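4.2 What changed at the drying rack

I spent May in the Arnura garment-care room, and I kept coming back to the clothespins. Gripping one is easy enough — the people I talked to cared about what came next.

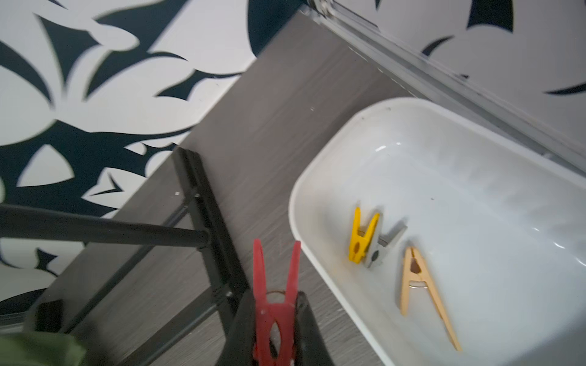
4.3 Reading the clip

Samira Sabbagh used to hang 49 pieces a shift. Now she checks clips, and she calls it slower on the eyes.
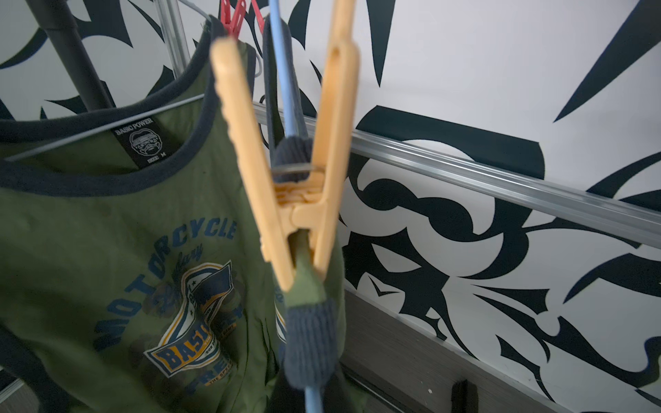

Figure 7. Yellow clothespin gripping a narrow green strap.

She misses the rhythm a bit, and I get that!

4.4 Two arms, one rack
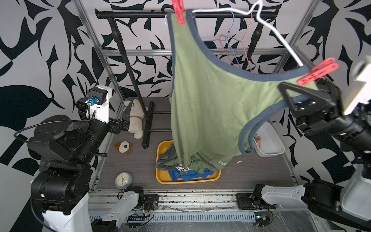

4.5 Handing over hangers

Ottar Brekke now plans his breaks around hanger changes.

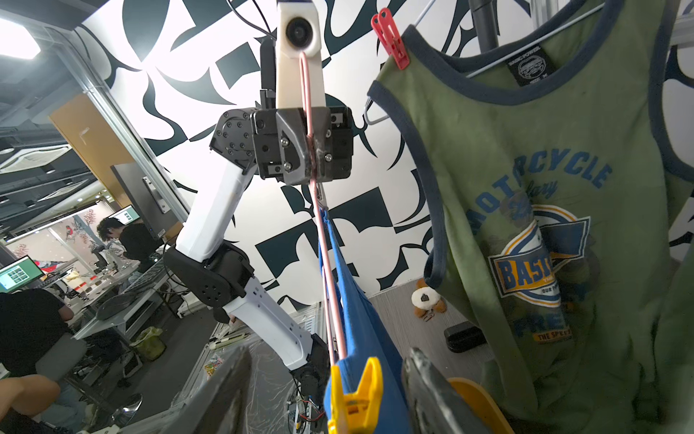 4.6 Open questions

We still don't know who should decide when a person steps in.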